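Subject: Re: Folding the June programmes
Date: 14 September 2019
To: Lilbridge Village Hall list

On 14 September 2019 the hall desk wrote:
> Does anyone remember which paper we had for the June concert?
> Salazar have two shades left and I don't want to order the wrong one.

Hello all,

It was the lavender, and I'm very glad you asked before ordering! We had 139 programmes out of that batch, and 81 of them went on the first night (I still have one in the kitchen drawer, with the raffle numbers on the back). A single fold does nicely, and it's best to crease it slowly with the side of your thumb.

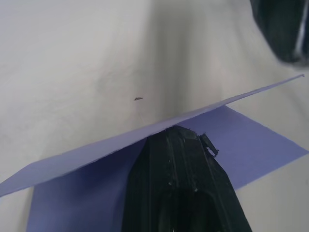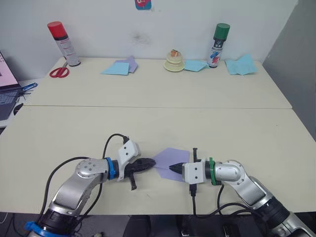
Now, the other thing I meant to raise is the printing. Fokel were very kind last time, but they did want the pages two weeks ahead, and I know the Brudari choir are still dithering over their second half. Could we perhaps leave the song list off and pop it on the board by the door instead? People do like to read it over their tea, anyway.

I'm happy to fetch the paper if somebody can lend me a box with a lid, as it got rained on between the shop and the car last time and I was cross about it all afternoon.

Warm wishes to everyone, and thank you for the plums.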